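The well in Tretorville had granted wishes for two generations, if you believed the woman who ran the bakery, and I did not. She said it had given her the shop. The bank had given her the shop. I'd seen the papers, and the rate was terrible.

Still, when the town decided to charge admission, they wanted a report from someone who didn't live there. I got 200 dollars and a room over the Grana café, where the pipes knocked all night.

I started on 21st September with the guest book. Most people had wished for money or for somebody to come back. A man from Priedītis had wished for a good winter and written, two pages later, that he'd had one. It had been a mild winter for everybody. I wrote that in the margin of my notes and underlined it.

After lunch I dropped in a coin and asked for something I could check: my gray umbrella, left on the Lider bus 12 years ago. I figured a well with any talent could manage an umbrella. I stood by the wall until my feet got cold, and then I went up to my room and typed two pages on the subject of coincidence. They were good pages. I said that people remember the wish that landed and forget the pile of wishes that didn't, and that a town with one hotel has reasons to help them forget.
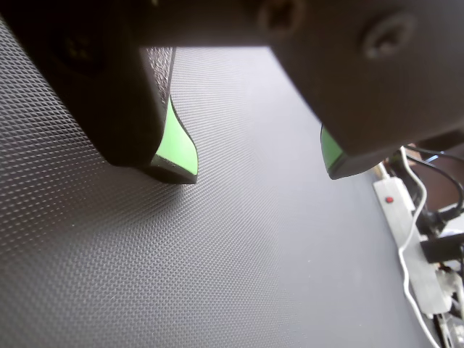
The bakery woman read both pages standing at her counter and told me that I'd wished wrong, that you don't ask it for a thing you've already replaced. I said that was a handy rule. She said it was an old one, and charged me full price for a roll.

It rained on the way to the station. I had my other umbrella, the black one, which I've never liked and which has a rib that sticks. A kid on the platform asked if I was the one who'd come about the well, and whether it worked.

"No," I said.

He nodded and asked what I'd wished for, and I found I didn't want to tell him. I said I'd wished for a dry trip home. He looked at the rain, then at me, and moved down to the other bench.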